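3.2 Lettering on temporary displays

The second part of the study looked at cut-out lettering, the kind people make for a school hall, a market stall or a community room and take down again a few days later. Printed signs have been measured many times. Handmade letters have had less attention, even though they are often the only sign a visitor sees.

We collected entries from two sites. Savisdale is a mid-sized town with a long-running craft market, and Kekmont is a smaller centre where most displays are put up indoors. Visitors at both sites were shown a display from the far side of the room and asked to read it aloud. A reading was marked correct only if every letter was named in the right order. After incomplete entries were removed, 2,819 readings remained.

Letter colour was coded by the second and third authors using the chart in Joshi and Long. Where a single letter had more than one colour, the larger area was taken as the main colour and the other was entered as an outline or a secondary fill. Displays that mixed colours within a word were kept in a separate group from displays in one colour, as the two could not be fairly compared on contrast alone.

Backing made the largest difference. Pale letters on a dark cloth were read correctly more often than the same letters on a patterned one, and the gap was wider in the late afternoon, when the hall at Kekmont relies on ceiling lights. Size mattered less than we had expected. Once letters were taller than 10 centimetres, making them bigger brought little gain for short words, although it still helped with longer ones.

Spacing was harder to judge. Many makers set each letter by eye, and the gaps within one word could vary a good deal. Khaemba's earlier work at Usavstead found that readers forgive uneven gaps in words they already know. Our results agree for common words. Initials and made-up names were misread more often when the gaps were uneven.

Figure 2. Multicoloured cut-out lettering on a black cloth backing, with the larger letters on the lower line.

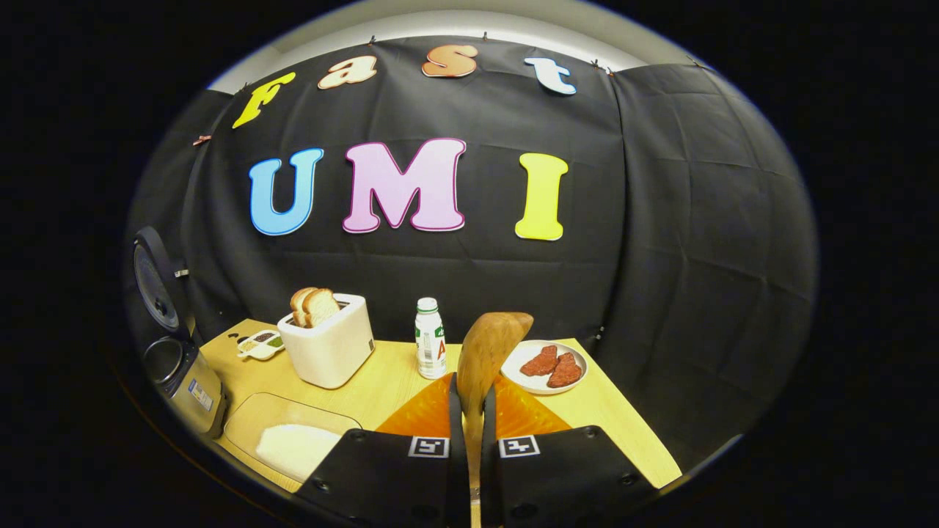
3.3 Fixing methods and wear

Makers at both sites were also asked how they attached their letters and whether they planned to use them again. Pins and double-sided tape were the most common answers. Benjelloun recorded the condition of each set on the Wednesday after takedown, noting bent corners, tears and fading. Sets stored flat between sheets of card had fewer bent corners than those kept loose in a bag.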